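We use cookies to keep this site running and to count visits. Accept all | Manage settings

When Your Gripper Grabs the Table Instead of the Towel
By Jocelyn Catacutan
January

My arm folded towels fine for 33 tries, and on the next one it faulted out with the wrist jammed and the motor humming at me. I hit the stop, went and made coffee, came back and it did exactly the same thing. So if you've got a cloth-folding setup that suddenly throws force errors on the pick, this is how I tracked mine down (it took me a whole evening, it should take you a lot less!).

First, stop the arm properly. Use the real stop button, the one that cuts motor power, because pausing the program leaves the fingers squeezing. Hold the arm up while you do it if yours drops when the brakes let go. Mine sags a little and I've had a knuckle under it before.

Step 1. Clear the work area and look at what's under the cloth

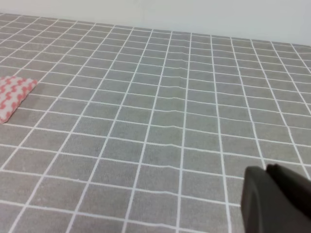
I'd been blaming the Besnard driver board for days, mostly because I'd just swapped it. I put the old board back in and got the same fault, so that was an hour gone. Then I ran my hand over the table covering and felt it bunch up. When the fingers come down a hair too low they push the covering along, it piles up, and now your table height is wrong for every pick after that. Pull it tight and clamp it on all sides. Tape works for an afternoon, tops.

Step 2. Reset your table height

Jog down slowly with the fingers open until the tips just touch, back off, and save that as zero. Do it at the spot where you pick, plus a couple of places farther out. My far corner was 6 mm off from the near one, and I'd only ever measured near.
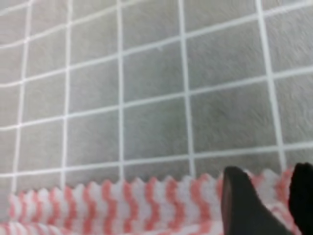 Next, drop your approach speed. I was running at 72 percent, which looks great on video and gives the force check no time to react. I went way down for the last bit of travel and left the rest alone.

Step 3. Do a dry run on the edge

Lay the cloth flat and send the arm to the hem with the close command commented out. Keep one hand on the stop.

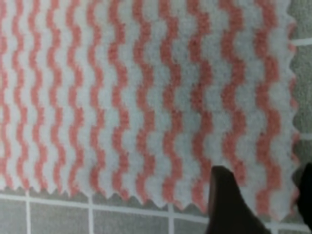
If the fingertips drag before they reach the pick point, go back to step 2. Mine dragged twice. The Wunico config file I'd copied had the fingers listed shorter than the ones I'd bolted on — so check that number with a ruler, please.

Step 4. Close, lift, and watch the covering

Set the grip force low and lift an inch or so. You want the cloth coming up by itself. If the grid lines on the table move with it, you've pinched both layers, so stop right there and open up.
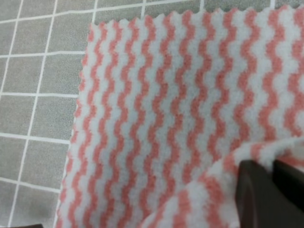

I do 7 lifts in a row before I let it run the full fold, and I stay in the room for those. Also set the force limit to cut out instead of retry! Retry is the default on mine, and that's how a small pinch turned into a jammed wrist.

One last thing, look at the finger screws while you're in there. One of mine had backed out.

Related posts
Fixing a noisy wrist joint on the Rondanari arm
Basano fingertips: six months in
Where to mount your stop button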